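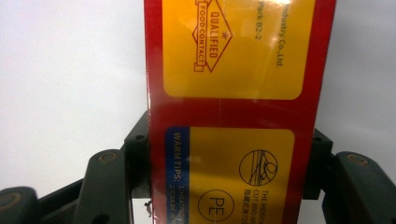
Red and yellow packaging, close up.

The woman who keeps the ghost files at Prulton asked me not to use her name, and she asked so nicely, over a second helping of plum cake, that I would have agreed to almost anything. She has been collecting accounts of odd sounds, odd lights and odd company for most of her adult life, and she stores them in a back bedroom that her grandchildren refuse to sleep in. I had come to ask her about one case only, the footsteps at the old Tescombe ropeworks. It took us a whole September afternoon to get to them, and I didn't mind a bit.

"You'll want to know if I believe in it," she said, before I had my coat off. "Everybody wants that first. I believe the people. I've met very few liars in this line, and the ones I did meet were terrible at it, poor things."

Her archive holds 2,138 letters, all of them answered by hand. She started it after a short piece in a parish newsletter brought her a bundle of mail she hadn't asked for, and the mail simply never stopped. Most of it concerns houses. A fair amount concerns dogs (dogs that stare at the stairs, dogs that won't go into the pantry), and she has a soft spot for those. Of the whole pile, 91 are about the ropeworks, and they are the ones she keeps closest to her chair.

The ropeworks is a long, low building at the Tescombe end of the Drunduvton road, with a walk running the full length of it where the rope was once laid out and twisted. The people who write to her all describe much the same thing. Someone walks backward down the length of the floor, slowly, with a little drag on the left foot, and then stops just short of the door.

I asked how anyone could tell, from the sound alone, that a person was walking backward.

"Well, I asked that too!" she said, and she looked so pleased that I felt I'd passed something. "Get up and try it. Go on, down the hall." So I did, in my socks, with her listening from the kitchen, and then forward again, and she called out which was which both times. Going backward, the toe comes down first and the heel follows after. "And that's how a ropemaker walked," she said when I came back. "Backward, all day long, paying out the yarn from his waist. The early letters come from people who couldn't have known that. One was a girl of nine."

She is careful, though, about what she'll claim. She has sat up in the building herself on a good many nights and heard the footsteps twice, the second time at ten past four in the morning. Both times it was cooling off quickly outside, and she knows perfectly well what old floorboards do when the temperature drops. A builder she trusts told her that a long floor can tick along its length like that, board after board – and she wrote it down and filed it with the rest.

"It may be the boards," she said. "I'd be happy with the boards. But I'd like somebody to tell me why the boards have a limp."

There was a stretch when the story got away from her. A program came out from the city with lights and meters, and afterward 200 people turned up at the ropeworks in a single evening, some of them with beer. She still gets cross about it. A window was broken, and the letters that came that winter were, in her words, "all shrieking and no detail." She put them in a separate box. When a publisher offered her 2,000 dollars for the whole collection, she thought of that box and said no.

"People told me those things because they were frightened, or because they missed someone," she said. "You can't sell that on."

The only company we had all afternoon was Gu, her gray cat, who slept through everything, including my trip down the hall. I asked whether Gu had ever been taken to the ropeworks.

"Once, in a basket," she said. "Slept there too."

It was getting dark by the time I found my shoes. She cut me another piece of cake to take on the bus and stood at the gate with it wrapped in a napkin, telling me about a staircase in Drunduvton that I really ought to come back and hear about, and I have already said I will.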